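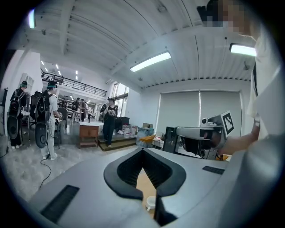

I want to write down what went wrong with our hand-held grippers this spring, as two other teams have asked me and I gave each of them a different half of the story. The fault was small. On top of the gripper stands a square marker, a black and white block pattern inside a black border, and the tracking software reads this square to know where the hand is and how it is turned. Our marker was not standing where the software believed it was standing. It was turned by 2 degrees.

Two degrees does not sound like much. With the naked eye I could not see it, even after I knew. But the fingertips are a good distance away from the marker, and the error grows along that distance. At the tips it was enough to miss the handle of a cup.

For those who do not follow me for work: in the Stiltach project we record people doing simple jobs with a gripper in the hand. They lift, put down, open, pour. Later a robot arm learns from these recordings. So if the recordings are wrong, the arm learns the wrong thing very faithfully, and it does not complain.

We noticed it on the arm and not on the gripper. The arm (a Kolev, the middle size) had to take a small cup and put it on a saucer. It came down beside the cup, closed on air, lifted nothing, and moved to the saucer with great confidence. We laughed. Then it did the same thing the next time, on the same side, and the laughing stopped.

A random miss I can live with. When the miss is always on the same side, somebody has measured something wrong.

The first thing we did was blame the arm. This cost us two days. We calibrated it again, we checked the table height, we changed the finger pads. I even wrote a rather stiff message to Kolev support, and they answered politely that the arm reached every test point within its limits. They were right. I have since written to them again to say so.

Second suspect: the training. A colleague believed the model was too small for the job. We trained it longer and it missed the cup more smoothly.

Third suspect, finally, the data. We took one recording and drew the path of the fingertips over the video. At the moment when the person holds the cup by its handle, the drawn fingertips were outside the cup. You could see it in one second. We had 600 recordings and until then no one had looked at a single one in this way.

I include myself. I had written the instruction for checking the recordings, and it said to check that the marker is visible, that the file is complete and that the clock is correct. All 600 passed. There was no line in it about the result being true.

18 likes would be nice but I will take a coffee instead. Continuing after lunch.

So, the cause. The marker plate sits in a slot and is held by a single screw from below. When the screw is tight, the plate is straight. When it is a little loose, the plate can turn by a very small amount and then it stays there by friction, so it feels firm when you touch it. This is the bad part. A plate that wobbles would have been found on the first morning.

Why it became loose we know only partly. The gripper is put down on tables many times in a day, and people like to pick it up by whatever is on top. I have done this too. One screw, no washer, and a hand pulling on the plate. I would not build it like this again.

We had two grippers in use. Only one had the turned plate. This made the search harder, as half of the recordings were good and the arm was learning from a mixture. With only bad recordings it would have missed by a constant distance and we would have found it in an afternoon, I believe.

A question from the comments: "Why didn't the calibration catch it?" Because we calibrated each gripper when it came out of the box in September, and then never again. The calibration file had a date in its name and we all saw this date each day when we started the program. It had become a part of the wallpaper.

Another question, from somebody at Gramier: can the old recordings be repaired? Partly. If you know the exact angle and you know from which day the plate was turned, you can turn everything back by calculation. We know the angle. For the day, we searched for the moment when the fingertips stop agreeing with the objects. It is clear in the data, it happens between one session and the next.

After the repair, the drawn fingertips are on the cup handle again. But there are 9 recordings from the session before, where the error seems to change in the middle, as if the plate was moving during the work. Those we have thrown away. I do not want to guess inside a recording.

Now the safety part, for which I should have made a separate thread.

While the arm was learning from the mixed data, we let it run on the table with a person standing near, at normal test speed. We trusted the arm to go where the cup was. It went somewhere else. The difference was small, and nobody was hurt, and nothing was broken except one saucer. But I do not like the sentence "the difference was small" as a safety argument, and I have crossed it out of our report.

If the plate had turned by more, the arm would have gone further beside the cup, and beside the cup is where people rest their hand. The stop button was within reach, yes. On the day of the saucer, the person nearest to it was looking at the screen.

Our rule now: a newly trained model runs first at slow speed, with the table free of hands, and one person does only the button. This person has no laptop and no clipboard. It is a boring job and we change over every 20 minutes.

Also, while we were writing the report, we wrote down the cables. We have some that lie loose across the walking area and a person with a gripper looks at the gripper, not at the feet. This has nothing to do with the marker. I mention it as I walked over the same cable all week on the way to a discussion about safety.

What we changed on the gripper itself:

Two screws in place of one, with thread lock.
A small pin, so that the plate can go in only one way.
A thin line painted across plate and body. If the line is broken, the plate has moved. The paint was the cheapest part and it is my favorite.

What we changed in the day: before the first recording, each gripper touches a fixed point on a metal block from four directions. The software must give the same point each time. It takes less time than the kettle. The same again after lunch and whenever a gripper was dropped, also when "it was only a small drop".

And one recording from each session is opened and looked at with the fingertips drawn on the video, by a person who did not make it.

Somebody asks if we could do away with the marker and use only the camera on the gripper. Perhaps. The team in Olovau is testing this. They have told me they have other troubles, for example with plain walls and with bright windows, and I will let them tell it themselves. For us the marker stays for now.

The drawing of the new plate is free for anyone with the same type of slot. Please measure your own slot first, as ours is slightly wider on one side and I do not know if yours is too. Write to me and I will send the file together with the paint color.

One correction to the above: I wrote that the metal block is touched from four directions. We started with four and now do five, the last one from the top. The written instruction on the wall still says four and I will change it on Monday.

20 comments · 9 shares
Last updated: 8th June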